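Automation in the Staff Kitchens: Notes After the First Stage

May 2018

Readers of this blog will know that I have spent much of the past year on the catering review at Aronport. The first stage of that review is now complete, and I have been asked by several colleagues to set out what is proposed and what it will mean for the people who work in our kitchens.

The Stokwood building has 381 staff and seven small kitchens. At present the hot drinks service is looked after by a team of 11 catering assistants, who prepare drinks for meetings, clean the machines and restock the cupboards. In a normal week the team handles 131 meeting orders. Most of these fall between nine and ten in the morning, when the same people are also expected to be on the serving counter downstairs.

The proposal is that a robotic arm should take on the repeated part of the work at the coffee machine. Our supplier, Rønning, has prepared a computer model of a kitchen so that the layout can be discussed with the catering team before any money is spent on fitting. I consider this a sensible order in which to proceed. At Gellside, where I worked previously, the equipment was ordered first and the staff were consulted afterwards, and the doors of two cupboards had to be taken off as a result.

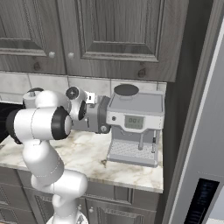
Simulated kitchen view, with the arm at the left side of the espresso machine.

The team reviewed the model over two afternoons. Their comments were practical. They asked how a person would reach the lower cupboards while the arm is working, who would be permitted to stop it, and whether the drip tray would remain a manual job. The last point has been settled: it will. The other two have been returned to Rønning for a written answer.

On the question of employment, the position is as follows. No post will be removed during the trial. Hours released from the morning orders will be moved to the serving counter, where the queue has been the subject of complaint for some time. Malsha Roy, who supervises the team, has asked that any change to start times be given in writing with a full month's notice, and this has been agreed.

I would add a reservation of my own. Several assistants told me that the morning round is the part of the day when they speak to people from other departments, and they would be sorry to lose it. The review did not measure this. I have asked for it to be included in the second stage, together with training for those who wish to learn the daily checks on the arm.

Comments from Stokwood staff may be left under this post or handed to Malsha at the serving counter.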